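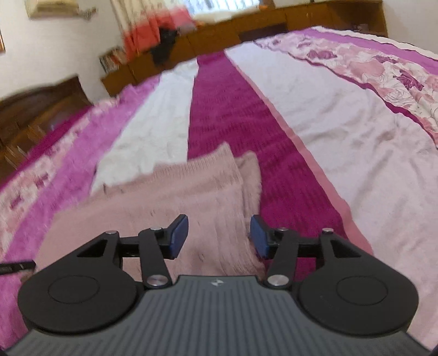 Photo: Gristance product documentation

Gristance Hand-Held Gripper: Frequently Asked Questions
Last updated 19 Sep 2020

General

What is the Gristance?
The Gristance is a two-fingered gripper carried in the hand. An operator uses it to do ordinary household jobs, and the recordings are used to train robot arms fitted with the same fingers. It is supplied by Ocampo from our Grurville workshop.

What is included in the kit?
The gripper, one set of spare contact pads, a hex key, a charging lead and a licence for the Clustberg recording software. A carry case is sold separately.

Is a robot arm required?
No. The gripper and Clustberg work as a stand-alone recording kit. An arm is needed only to play back a trained policy.

Fabric and laundry work

Which garments can be handled?
Knitwear, towels, T-shirts and light trousers are within the normal working range. Heavy coats and quilts are not recommended, as their weight can pull the fabric out of the pads when lifted from one point.

Will the pads mark or snag knitwear?
The pads have no exposed edges on the contact face. On open knits, close the fingers on a ribbed band or a folded edge and keep the tips clear of eyelets. Check the pads for grit before each session.
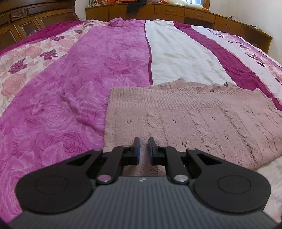

Folded cable-knit garment with eyelets and ribbed band, gripper at the near side.

Can I record on a bed?
Yes. A bed is a soft surface and the fingertips will press into it, so approach at a shallow angle and stop when the pads touch the fabric. Pushing straight down tends to pick up the bedspread along with the garment.

Does a patterned bedspread affect the recording?
Pattern alone is not a problem. Tracking generally benefits from visible detail, and a plain white sheet is harder to work with than a floral or striped one. Avoid a garment and bedspread of the same colour if you plan to use Clustberg's automatic garment outline.

What about bright windows?
Lock the exposure before you begin. If the window is directly ahead of the operator, draw the curtain or work from the other side of the bed.

Clustberg software

How many clips can be stored?
Internal storage holds up to 1619 clips at the default quality setting. Clips can be moved to a computer at any time over the supplied lead.

Which file formats are exported?
Video, finger opening and hand position are exported together in one folder per clip. The layout has not changed since the April release.

Service and ordering

How often should the pads be replaced?
Replace both pads when the surface turns shiny or a corner lifts. Do not replace one pad only; uneven wear shifts the closing point off centre.

Can I oil the pivot pins?
No. Wipe them with a dry cloth. Oil will migrate to the pads and stain fabric.

What is the warranty period?
Two years on the body and linkage. Pads are a wear item and are not covered.

How do I order spares?
Quote part 2961 for the pad set. Orders are dispatched from Grurville.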